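Polletti robotics club goes after the laundry
Club news

The robotics club at Polletti is back at it this fall and the project is folding clothes. Sounds easy. It is not easy.

Two arms, one table, a pile of shirts and other stuff people brought from home. The students drive the arms by hand first, over and over, and every try gets saved. Later on the saved tries are used to train a program that will do the folding without a driver. Goal for the semester is 500 good folds on file. As of this week the count is 341, so they are ahead of where the club thought it would be by now.

"Good" has a meaning here, the club wrote it down after a long argument in September. Corners within two fingers of each other, nothing hanging off the table, no help from a human hand once the try has started. Touch the cloth and it's thrown out. Almost 200 tries have been tossed that way and the folder with the bad ones is kept too, in case somebody finds a use for them.

Orange has been the color of the month. The club settled on it for the practice rounds as it stands out against the white tabletop, and the program has a much harder time with light gray or white cloth. Those come later — probably after the break. 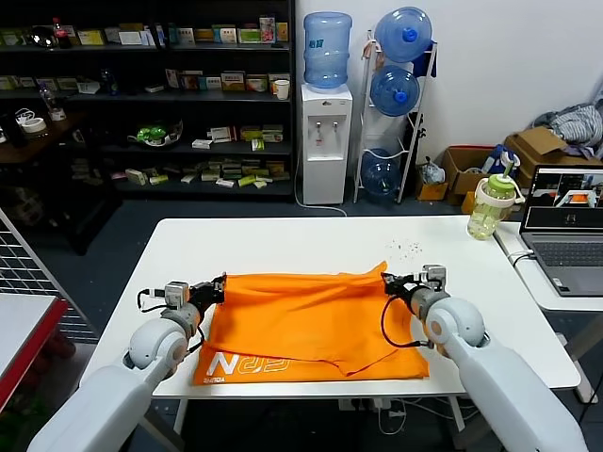 Page last changed: Monday, October 3, 2022

Getting hold of the cloth on both sides is the part new drivers practice most. Pinch too little and it slips, pinch too much and you pick up both layers and have to start again. Wrinkles make it worse. The record for a clean fold so far belongs to the Thursday group and they would like everyone to know it.

Drivers work in pairs, one on the arms and one at the laptop keeping track of the saves. Switch every 20 minutes, that rule is new this year. Before that people stayed on too long and the folds got sloppy toward the end of the evening.

Next up is the meet at Prorosside, where the club goes against Traler and Yagi in the household tasks round. Each team gets 2 runs at the table and the better one counts. Garments are picked by the judges and the teams don't see them until thier turn. Last year Polletti went out early on a towel, so there is some history.

Members who want a seat on the bus need to hand in the form by the end of the week. Bring a lunch. Team shirts will be given out on the bus so no need to stop by the club room for them.

Also needed: old clothes, clean, any size, short sleeves best. No zippers or buttons please, the grippers catch on them. Drop them at the club room any afternoon. Hoodies are wanted too but only for after the meet — the team isn't ready for hoods yet.

New members can still join thru the end of October. No experience needed, first session is just watching and then a turn at the arms.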